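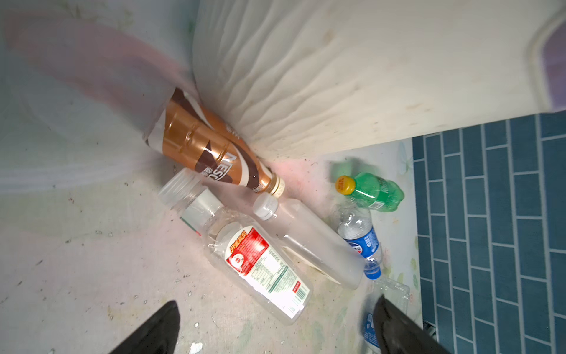 Bottle pickup, tiled corner, May

Sorting arms on the night clean – how is it going at your place?

Posted by mopandbucket
I've been on the cleaning crew at Prallgate for a good long while now, and this spring we started working alongside a couple of arms that do bottle pickup and the bins. I'd love to hear from anyone else going through the same thing, because so far it has changed my evenings in ways I didn't expect, some of them nice and some not so much. I used to do all the bottles myself, bending down for each one, and my back let me know it by the end of the shift. Now I walk the floor first and set up the corners, then go round afterward for whatever got left. On a decent night the arms handle 300 bottles between them. That's a lot of bending I'm not doing! But I also spend more time standing and watching than I ever have, and I can't say I love that part.

Posted by tealeaf_132
Welcome to the club. We have them at Skuncombe. What helped us most was deciding who does what before anybody clocks in. Our split, for what it's worth:

1. Loose bottles on the floor go to the arm. Crushed ones and ones with no cap too, unless there's still something in them.
2. Bins go to the arm only when the liner is already in and folded over the rim. It takes hold at the rim, so the fold matters more than you'd think.
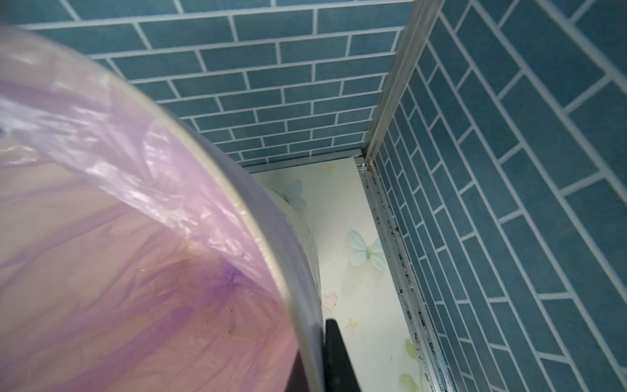 3. Edges and corners stay with people. All that black gunk that collects in the metal strip where tile meets floor needs a brush and a knee pad, and I don't see that changing soon.

We had item three on the arm's list for a month and it was a waste of everyone's time.

Posted by grumbleweed
I'll be the sour one, sorry. You both talk about the split as if the crew gets to decide it. At Grandus we went from four on the late shift to two. The two who stayed get the same pay for looking after machines on top of the brushwork. My knees are better, I'll give you that – my paycheck isn't.

Posted by mopandbucket
No need to be sorry, I'd rather hear it. We haven't lost anyone so far, though one of us moved to days and wasn't replaced, and I suppose that's how it starts. I did ask our supervisor for a higher rate for whoever is minding the arms. I'm still waiting for an answer, and I've been told to put it in writing, so if anyone has wording that worked I would be very grateful.

Posted by ogunleye_nights
We got one at Ogunleye! It wasn't a big raise, but it's on the slip as its own line. What worked was keeping a notebook for a few weeks of every time one of us had to step in, with the time of night and how long it took. The bottles are where most of our entries come from. 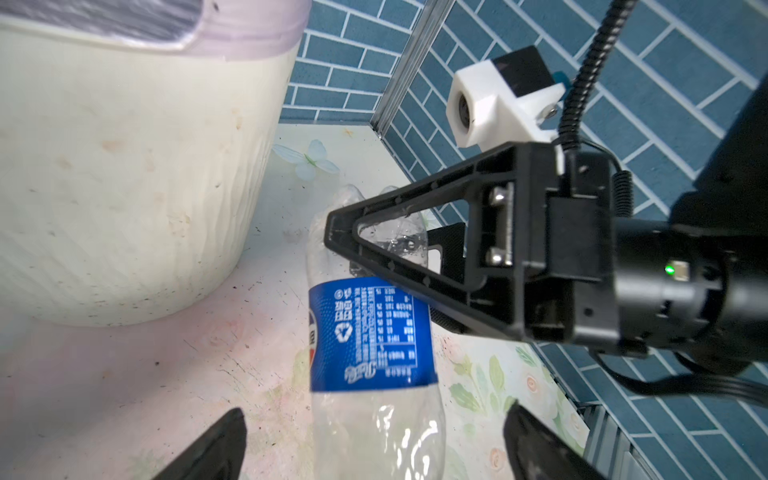 A lot of it is small stuff, a minute here and a minute there, and you don't notice it until you add it up. Ours came to roughly 132 minutes a week per person, and once that was on paper the talk went very differently. Write down the good nights too, or they'll say you only noted the bad ones.

Posted by grumbleweed
Okay, that's more useful than anything our management has sent round. I still think the raise should have come before the machines did, but I'll start a notebook tonight.

Posted by tealeaf_132
Agree on the notebook, disagree a little on the order of things. We asked for training first and money second, and I'm glad we did. Two of us can now restart the arm ourselves and don't have to wait until 7 a.m. for somebody to turn up.

Posted by mopandbucket
Thank you all, this is just what I was hoping for. Notebook bought on the way in. Does anyone do theirs by room, or just one long list?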